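Elias Bitar keeps a checklist for the two-arm cell at Omgate, and it runs to one side of a sheet of paper. He wrote the first version in March, when the cell had been running for a few weeks and two people were already looking after it in two different ways.

"Imani would wipe the mat and then home the arms, and I would do it the other way around," he says. "Neither is wrong. But when something drifts you want to know what was done before it."

Bitar is the cell's technician. He shares the work with Imani Shirima, who came to Omgate from a packaging plant and handles the cables and the spare parts. The two arms are on one rail, and the day starts there. Shirima checks the bolts on both base plates with a torque wrench, then runs each arm slowly through its range with the speed turned down and listens to the shoulder joints.

"A shoulder that needs attention has a dry sort of sound when it starts," she says. "Once you've heard it you know it. We log the hours on each joint and look inside the housing at 3000, whether it sounds bad or not." 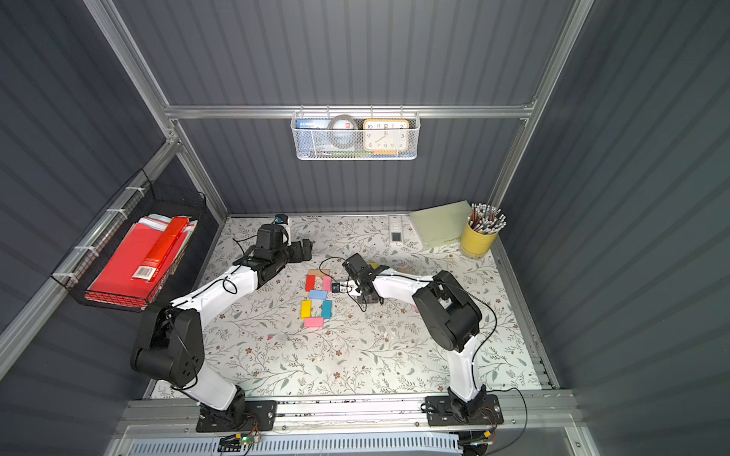
Cables take up more of her time than joints do. In the first months the wrist cameras dropped out several times a week, and the log shows 49 dropouts before the cause was found. The camera leads had been tied tight at the wrist, and each full turn pulled on the connector. Shirima cut the ties and left slack, so a lead now hangs in a loose curl beside the left gripper and another dangles under the right one. She accepts that it looks less tidy.

"People want to tie it back up," she says. "I've asked them to leave it alone."

Slack brings its own trouble. A loop that is too long can drag over the mat and move a block, or catch on the other arm. Her test is simple: she sends the wrist to its lowest working height, turns it both ways, and watches the loop. If it touches anything she takes it in a little and runs the test again. The leads are replaced after 4000 hours, with the length written on a tag before the old one comes out.

Bitar's part is mostly calibration. He brings the grippers to a set of taught points over the mat, one arm at a time, and compares the readings with the day before. Small differences he writes down and leaves. A larger one sends him back to the base plate.

"Nine times out of ten it's mechanical," he says. "Somebody leaned on the rail. You can correct it in software — and then next week you're correcting the correction."

The two arms working close together is the part he watches most. Each has a keep-out zone that moves with the other, and after any repair the zones are tested at low speed, with one of them standing at the stop button.

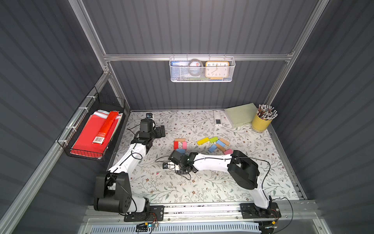
The right arm reaches across the mat, with the left gripper close by.

The small boards at the rail are checked by their lights before power goes to the arms. If a light is out, Shirima starts with the red and black leads, pushing each one home by hand. She has changed one board so far. It took her most of an afternoon, mainly for the labels.

Asked what he would change, Bitar says he would like a second spare wrist on the shelf. The one they have cost about 1300 dollars and has been used once. The request is in for next year.

Shirima wants a longer torque wrench.

Related items
Dima Qaisi on running the night shift at Coren
Changing a gripper without losing your taught points
Ziad Daher: what we keep in the spares cabinet
Wultum line back in service after rail repair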